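**Workroom notes from Codberg, 9/14/21**

The Codberg workroom is open for the season again, with the benches back in place and the power working along the window wall. Members who booked a locker last year keep the same one unless they have told us otherwise. Keys can be picked up from the front office at Vinlow during normal hours. Bring your membership card, as the office no longer keeps a paper list.

A few things have changed since the last newsletter, mostly to do with storage, cables and light.

**Storage**

Shared supplies now live in the cabinets downstairs. Upstairs storage is for finished work and for boxed equipment that is used once or twice a year. Anything over 55 centimetres on its longest side should go up to the mezzanine, and please take it up the stairs with a second person. The landing is narrow and we have already had one gouge in the wall.

Label your boxes on the short end. Masking tape and marker is fine. Put your name and the month you expect to collect the box. Unlabelled boxes will be held until January and then opened, and whatever is useful will go into the shared stock.

We bought 240 small parts bins from Koppel at the end of the last financial year and have put out 200 of them. The remaining bins are for replacements, so please don't help yourself to a stack for your own locker. The lids are sold separately and we did not buy lids.

**Cables**

The cable drawer was sorted over the break by Mahlet Weldu, who pulled out everything with a split jacket or a bent pin. The good ones are coiled and tied by length: short, medium and long. When you finish with a cable, coil it loosely, tie it and put it back with its own length. Don't wrap it around the power brick. That is how most of the damaged ones got that way.

Work that has to stay set up can stay set up. Leave a note beside it with your name and the date you'll be back. Cables can stay on the table in that case, but they shouldn't hang over the edge or cross the walkway to the stairs. If you need a longer run, use the floor cover from the bottom drawer.

Small loose parts belong in a tray. We had too many screws in the vacuum last season.

**Light**

Members have asked whether the bench by the window can be used for colour matching and other close work. It can, with some care about the time of day. Mornings are the most even. Cloudy weather suits it better than direct sun, and on a grey day like the one outside the tall window you may find you only want the overhead lights for the back half of the room. The fluorescent light over the front and the round recessed ones further in don't match each other in colour, so check any paint or fabric against daylight before you commit to it. If you move a table to get closer to the glass, move it back afterwards and leave the ledge clear enough to wipe down.
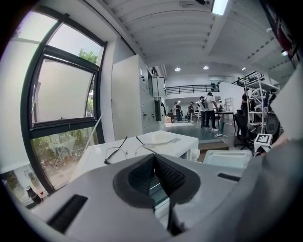 Cabinet doors need to be closed at the end of each session. The small ones high up are the easiest to miss, and there is one standing open at the upper right of the tall white cabinet behind the table. They sit at about head height for anyone coming down a step stool, and the hinges sag if the doors are left hanging. If a catch won't hold, put a piece of green tape on it and send a note to the office. Two catches have been replaced so far and we have spares for the rest.

**Cleaning**

The white tabletops mark easily. Use the Botura spray on the shelf under the sink with a soft cloth, and keep the abrasive pads for the sink itself. Solvent should not go on the tables at all. If you are cutting, gluing or staining, put down a mat first. Mats are rolled up beside the cabinets and can be used by anyone.

Floors are swept by whoever is last out. The broom hangs under the stairs. Please sweep the lower steps as well, where most of the dust ends up.

**Costs and bookings**

The storage refit came to $368 for hardware, paid from last season's locker fees. Locker fees stay the same this year. Bench bookings are still made on the sheet at the front office, and you can hold a bench for up to three sessions in a row. After that it goes back on the sheet for other members.

The side entrance is for deliveries only until the new lock is fitted. Use the main door, and prop it only while you are carrying something in. Anyone expecting a large delivery should let the office know the day before so the loading space can be kept free.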